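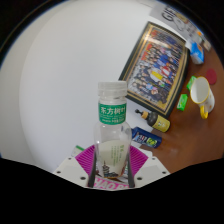
Figure 11.1 A drink bottle with a wide screw cap, a neck band and a printed body panel.

Chapter 11
Bottles and Labels

Reading time: 15 minutes

Most people pick up a bottle by its middle and read it from the top. Package designers plan for both habits. The name of the drink often goes near the neck, where a hand will not cover it. The smaller print goes lower down.

In Figure 11.1 the large characters, 东方树叶, are white on a green band just under the cap. The body panel has columns of small green characters and a dark drawing of a pagoda. The shoulders between band and panel are left clear.

This chapter covers three parts of a bottle: closure, neck and body. Section 11.2 deals with caps. Have a ruler and two empty bottles ready for the exercise on page 20.

Key terms: closure, shoulder, neck band, body panel

© Trikthorpe Press. Contact the editor: Yamuna Menon. Back to top

Comments (3)

Somogyi: The exercise is on page 21 in my copy.

brorkby: Same here, page 21.

Zituter: Does "shoulder" include the curved part right under the band? Section 11.2 doesn't say.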